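Brunley library to close for repairs until the end of summer

The public library in Brunley will close its doors in April, and the town hall expects that it will stay closed for almost 90 working days. The reason is the roof above the main reading room, which has let in rain for two winters. A survey made by the building firm Zwane found that the timber under the tiles is weak along the north side and must be replaced before the next cold season.

Readers had already noticed the problem. During the heavy rain in winter, several shelves of local history were moved to the ground floor, and the music corner was closed. The town hall says that no books were lost, but a number of old maps were sent away to be dried and pressed. They will come back when the building opens again.

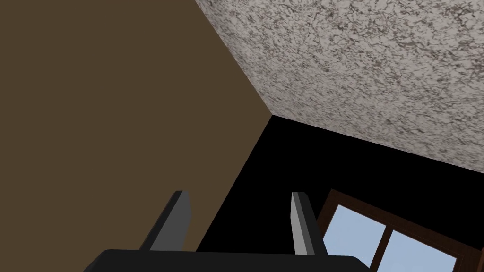 The work will be done in two stages. In the first stage the tiles and the damaged timber will be taken away from the north side, and a temporary cover will be put over the whole roof. In the second stage the new timber will be fitted, together with a thicker layer of insulation. The town hall hopes that this will also lower the heating bill, which has grown every year and now takes a large part of the library's money.

Zwane won the contract against three other firms. Its offer was not the cheapest, but it promised to save as many of the old tiles as possible. This was important for the town, as the library stands in a protected street and its outside look cannot be changed without a special permit. Tiles that are broken will be replaced with second-hand ones from a farm building near Woron, which was taken down last year.

While the library is closed, readers can use a smaller collection in the former post office on Flivska Street. It will have newspapers, children's books and the most borrowed novels. There will be 216 new titles in this collection, bought with money that was first planned for furniture. The furniture will be bought later — the town hall does not say when.

The opening hours on Flivska Street will be shorter than usual. The doors will open at ten in the morning and close at four in the afternoon, with a later closing time once a week for people who work during the day. There is no lift, but the entrance is on street level and there is a ramp from the side of the car park.

Some parents have asked the town hall to keep a quiet place for pupils who are preparing for their summer exams. The secondary school has offered one of its classrooms after lessons, and pupils from other schools will be allowed to use it if they bring a library card. Whether the room can stay open during the school holidays is not yet decided. 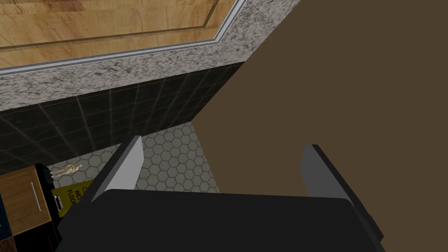 Information for readers

Books which are borrowed now do not have to be returned before the closing. All loans will be extended without a fee until the library opens again, and no reminders will be sent. Those who want to return their books earlier can leave them in the box at the former post office, also in the evening.

Reserved books can be collected from Flivska Street from the first week of the closing. Orders from the library in Woron will continue, but the delivery will be slower, as the van will come once a week and no longer every second day. Readers who need a book for study are asked to order it early.

The evening reading group will meet at the school, and the storytelling hour for small children will move to the park when the weather is good. The language course for beginners is stopped for now and will start again in autumn. People who have already paid for it can choose between a place on the autumn course and their money back — a form is available at the library desk.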